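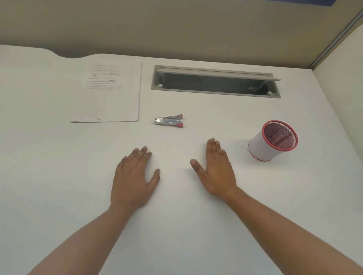
Desk layout for the stapler task. Hands down, thumbs in, cable tray open.

August, Foretti workshop, back desk

Maritley desk arm, notes continued.

Settled on the layout today. Stapler in the middle of the desk on its side, pen cup over on the right with nothing in it, sheet of paper on the left. The job for the arm is the same as before: pick up the stapler, set it down on the paper, go home. The cup is only there as something to avoid for now. Pens go in later, when the arm can get past the cup without touching it.

Hands flat on the desk is the start signal. Aniela wanted a button. I wanted something that keeps fingers away from the arm while it moves, and two palms on the desk does that as long as the software sees both of them. If either hand lifts, the arm stops where it is. It doesn't go home by itself after a stop. It did that last month and dragged the paper off the desk.

Thumbs pointing at each other seems to matter. With the hands parallel and the thumbs tucked under, the detector kept swapping left and right. With the thumbs out it held steady. I don't have a good explanation and haven't looked for one. Aniela says the training pictures are probably mostly open hands.

Hold time before it counts as a start: 300 ms was too short, anyone leaning on the desk would set it off. Now 1,400 ms. Feels slow the first few times and then you stop noticing.

Stapler

Small one, gray metal with pink plastic tips. Stays on its side. Standing it up would be easier for the gripper but people don't leave them standing up, so no. The jaws being a little open is a problem for the grasp planner, which takes the two tips for two separate things and tries for the gap. Told it to merge anything with the same color within 15 mm. Crude, but it now goes for the body near the hinge most of the time. The metal throws off the edge finding when the desk lamp is on. Lamp stays off, ceiling lights only, until I redo the threshold.

Took the staples out before running anything.

Cable tray

Lid is flipped back on purpose. The plan is to bring the servo cable up through the opening so it stops lying across the desk. Tried it with the lid closed over the cable and the lid wouldn't sit down, so it rides up and the wrist could clip it on the way across. Open is better as far as clearance goes, but then there is a dark hole at the back of the desk and the depth map does strange things there. Marked it as a no-go zone in the config. The zone is a plain rectangle drawn a bit bigger than the opening.

Still to do: a strain relief for the cable under the desk. A zip tie to the channel would probably hold. Don't run the motor power and the encoder wires in the same bundle again, see the July pages.

Paper

One printed sheet, upright. White on a white desk is about the worst case and the sheet gets lost whenever nothing casts a shadow. The lines of print near the top are what the tracker holds on to. The lower half is nearly blank, which suits us for a place to put the stapler down. Considered colored paper. Aniela is against it, and she's right that we would then have built an arm that works with colored paper.

Runs

7 runs after lunch with the new hold time. Two grasps missed, both long, both toward the pink end. One stop when I moved my right hand, as it should. The rest got the stapler onto the sheet, once at a bad angle with the tips hanging over the side. No contact with the pen cup.

The Gunnlaugsson fingers (printed in the soft filament) grip better than the hard ones and leave no marks on the metal. They bend when they come in at an angle, so the last bit of the approach has to be straight down. Added that as a fixed move. The pads are starting to peel on the left finger. Reglue tonight.

Fasotine driver board got warm again on the shoulder channel. Not hot, I could keep a finger on it. Dropped the holding current one step and the arm sags slightly at full reach, so the place point comes out low. Put the current back. Needs a fan or a counterweight. Prefer the counterweight, the fan would be running next to my ear.

Next

Reglue pads
Strain relief under the desk
Threshold with the lamp on
Same layout with the stapler turned the other way, hinge to the right
Ask Aniela for her copy of the config, mine has the old zone for the tray

Leave the cup and paper where they are please. I haven't marked the positions yet.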